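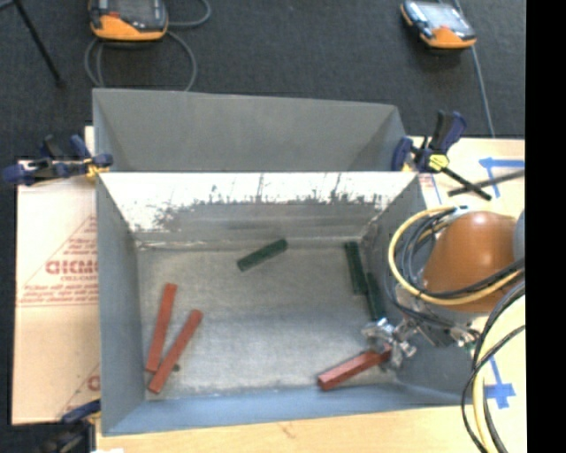
How to sort colored wooden sticks in a bin

Most guides to this tell you to buy a divided tray and a label maker. I doubt either one helps. A plain open bin with sloped sides does the job, and short wooden sticks slide back toward the middle if you miss.

1. Clamp the bin to the table. People skip this and then chase it across the tabletop. Two clamps on the rim are plenty – the sets of four are a waste of money.

2. Drop the sticks in and leave them how they land. Lining them up first defeats the purpose.

3. Pick one color and stay with it. Red before green, or green before red. I've read that starting with the darker color is faster. I timed it for 30 rounds in January and saw no difference.

4. Slide any stick lying along a wall toward the center before you try to lift it. Pinch it at the middle, too, or one end drops.

5. Put the finished color outside the bin.

Scuffs on the walls can stay. Vasiliki Pappas swears by repainting hers every 14 weeks, and her sticks don't sort any better than mine.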